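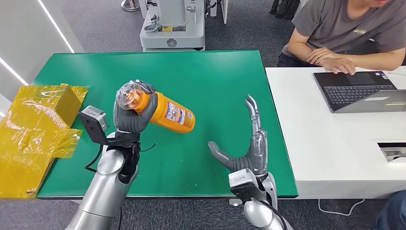

4.2 Grip trials with the bottle

Each trial began with the left hand closed on the upper body of the orange bottle and the right hand open. The operator then called for a tilt change through the Cetent controller. We ran 200 trials at each of two finger force settings, 400 in all.

At the lower setting the bottle slipped in 74 trials – mostly during the first change of tilt. At the higher setting it slipped in 12. Jolene Quinlan labelled the slips from the wrist camera recordings, and Lovisa Nordin checked her labels against the motor current logs.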